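The Verschueren File

Annelies Vermeulen had been at Prescombe for 2 years before she was given the keys, and she thought it the best present she'd ever had at work. A whole ring of them! Most were for rooms that had been knocked through or painted shut, and she tried every single one anyway, going up and down the corridor in her socks because her boots were soaked.

The old office at the far end was the one she wanted. It had belonged to the harbour clerk when Prescombe still had a harbour clerk, and before the shipping firm Dramus moved out it had been full of people shouting down telephones. Now it had a radiator that knocked, a view of the slipway and a long low cabinet, and she loved it at once. She put her sandwiches on the window sill and rolled up her sleeves.

"You'll be there till March," her brother said when she rang him.

"I hope so," said Annelies, and she meant it.

The first key was for a bicycle lock. The second went in and wouldn't turn. The third gave a lovely fat click, and she said "Oh!" out loud to the radiator.
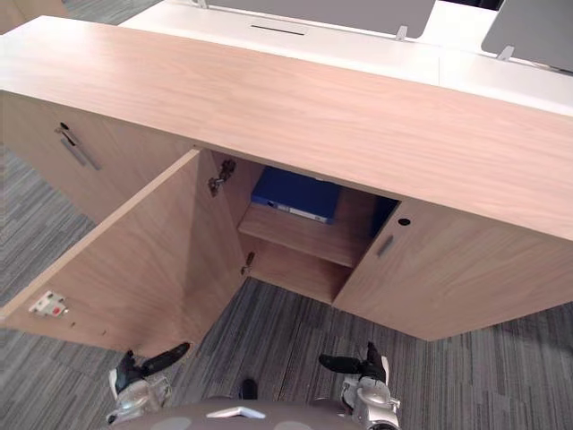 Grandfather Vermeulen had sworn all his life that the Verschueren letters were still in the building. He had told it at weddings and he had told it in hospital – how old Verschueren wrote to the port every winter asking to buy the lightship, and how every winter the port wrote back to say no, and how the two sides had become great friends in the process. Annelies had grown up on those letters and had never read a word of them. So when she saw the blue file lying on its side on the shelf, well back in the compartment, she didn't snatch at it. She sat down on the floor and looked at it for a while, grinning like a child.

Then she reached in with both hands.

It was heavier than she expected. The first sheet was a bill from Finico for 300 yards of rope, and so was the next, and her heart sank a little, and then she turned over a third and there was the handwriting, brown and enormous and sloping uphill.

"Gentlemen," it began, "I am aware of your views on the lightship. I enclose a ham."

She laughed so hard that she had to put the file down. Outside the tide was coming up the slipway and it was getting too dark to read, so she got up, found the switch, fetched her sandwiches and started again from the ham.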